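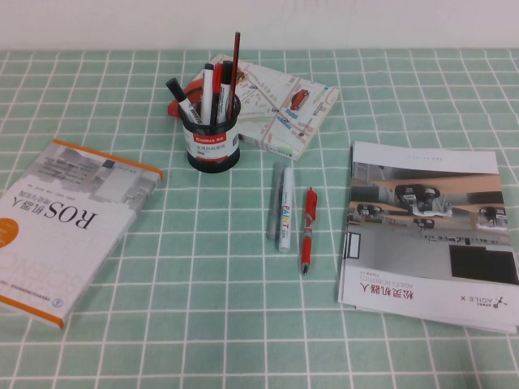
Figure 1. Pen holder and paperback on a checked tablecloth.

Where Students Study After Class
Shewit Bogale, Henok Weldu, Wahyudi Nasution
Supervisor: Kalliopi Christodoulou

1. Background
The library in Rorkbridge closed its upper floor in November. We wanted to find out where students at our school do their homework now, and whether noise at home affects how long they work.

2. Method
We handed out a one-page survey to all 321 students in the upper grades. We got 100 usable forms back. We then asked 13 students to keep a study diary for six evenings, writing down start time, end time, and every interruption. Wahyudi typed up the diaries and Shewit checked them against the paper copies.

3. Results
Most students who answered work at home, usually at a kitchen or dining table. A smaller group stays at school until the 5:30 bus. The cafe on Lurorau Street came up more than we expected, mainly from students who share a bedroom.

In the diaries, the longest stretches of work came after 8 p.m. The most common interruption was a phone message, followed by a family member needing the table. Television was mentioned less than either.

4. Problems
Two diaries had missing end times and we left those evenings out. Our question about noise was badly worded. Some students rated street noise and others rated people in the house, so we did not use it.

5. Further work
Tolera Birhane has offered to run the survey again with the lower grades. The noise question should be split in two before then.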